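Last updated: June 11, 2019
Posted by Hiyori Kawaguchi

Re: Shape blocks, which ones and what do you put them on?

Hello all,

Sachiko wrote:

> Has anyone bought wooden shape blocks lately? I don't mean the big
> unit blocks for building, I mean the small chunky coloured ones,
> stars and hearts and cylinders and so on. Our old box at the
> Grarnport toy library has been borrowed so many times that the
> paint has gone from the corners and there are only two hearts left
> in it. I've been looking at the Osilgate ones and the Janix ones
> and can't decide. Also, what do you use underneath? Our tables are
> so shiny that everything skates off when somebody leans on it.
>
> Sachiko

Oh, I can help with this one, and I'm sorry it's going to be long (you all know what I'm like once I get going on blocks).

We had the Janix set first. It came in May of last year and I wanted to love it, because the colours on the box are gorgeous, but the pieces are a bit thin for my liking. The stars in particular wouldn't stand on their edges at all and the children who come to us mostly want to stand things up. They're fine for laying out flat patterns. If your borrowers are the pattern-making sort then go ahead, they're cheaper and they come in a drawstring bag, and I do love a drawstring bag. Ours is still going strong and the blocks now live in a biscuit tin.

Then I bought the Osilgate set out of the jumble sale money and that's the one that's out every single week now. Proper thick pieces, a good weight in the hand, plain strong colours. Red, yellow, green and blue, no pastels, no purple (there was a small protest about the lack of purple). You get cylinders, cubes, triangular prisms, stars and hearts. The cylinders are the favourites by miles. I think it's because they do two jobs, you can stack them or you can roll them under the radiator where I have to fish them out with a ruler.

One grumble about the Osilgate ones. The finish is glossy on the sides and a bit rougher on the flat ends, and on ours the rough ends pick up grubbiness, especially the yellow. I wipe them over with a barely damp cloth and a drop of washing-up liquid and then dry them straight away on a tea towel. Please don't let anyone soak them! A very kind grandad did that with our first lot, left them in the bowl while he had his tea, and the hearts swelled up and went furry. I kept one as a warning.

As for what goes underneath, I have strong feelings. We tried felt (blocks fall over, fluff everywhere), we tried a rubber bath mat (horrible smell, and the little ones kept picking at it), and then my brother-in-law was replacing a worktop and gave me an offcut of maple. He sanded it and rounded off the corners and that was that. I've never gone back. It's pale enough that the colours really sing out against it, it doesn't slide, and it makes a lovely quiet knock when you put a block down. It also gives the children an edge. Before we had the board the blocks used to wander across the whole room, and now there's a sort of understanding that the game happens on the wood.

If you haven't got a relation with a spare worktop, the timber yard by the station sells offcuts from a crate near the till. Take a tape measure. I didn't, the second time, and came home with a piece that wouldn't go in the cupboard in any direction.

What do we do with them? All sorts. With the smallest ones it's just handing over and handing back, and saying the colour. A bit older and they like "same and different", so I'll put out two stars in different colours and see if anybody notices they're the same shape. Most of them go for colour first, and you can almost watch the penny drop when they see the other way of sorting. Then there's the long line, which they'd play all morning if I let them. You start with one block at the back of the board and take turns adding the next one in front, and you have to say what it is before you put it down. I let them argue about whether it's straight. It never is, and it doesn't matter, the wobbly ones have more character anyway.

I like the mixed-up lines best, where the shape changes nearly every time, like the green cylinder at the back, then the red star, then the blue cube and so on down to the red cylinder at the front. The green star over on the right is good for the "who's this one's friend?" question, with the red star in the line to match it to.

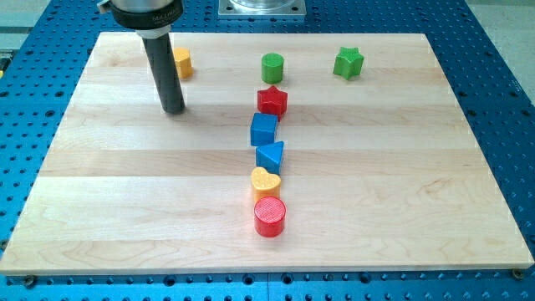
Sachiko came back to me off list and said I could share her answer, which was that she's now decided on Osilgate but wants to know whether the hearts are worth having at all, given that hers are always the first to vanish and nobody can build on top of them. She also said maple sounded a bit grand for Grarnport and would beech do?

Beech would be lovely. I'd only steer clear of anything dark, as the blues get a bit lost on it. And yes, get the hearts! You can't build on them, I agree, but they're the ones that get given to people. A child who won't say a word to me all session will walk across the room and put a yellow heart in my lap. They vanish because they go home in pockets, and in my experience most of them come back in the end, usually through the letterbox.

Storage, as you'll ask me next. Shallow tray with a lid, one layer only if you can manage it. If they're piled up in a deep box the children tip the lot out to find the one they want, and the corners get bashed, so that may be where your paint went. Ours was a Fukuda cutlery tray that I found in the charity shop. I drew round each block on a sheet of card and put that in the bottom, so at packing-up time you can see straight away which one's missing. The older ones are very strict about it and will not let me put the lid on over a gap.

I've got a spare sheet of card already drawn up for the Osilgate shapes if you want it. Let me know and I'll pop it in the post, or bring it along to the swap if you're going. I'm hoping to get there early this time as I want first look at the jigsaws.

Does anyone else use a board, by the way? Or have you found a mat that doesn't smell? I'd also like to hear from anybody who's touched up the paint on old blocks themselves, and what you used, as I've got that tin of Janix ones and a few of them could do with cheering up.

Hiyori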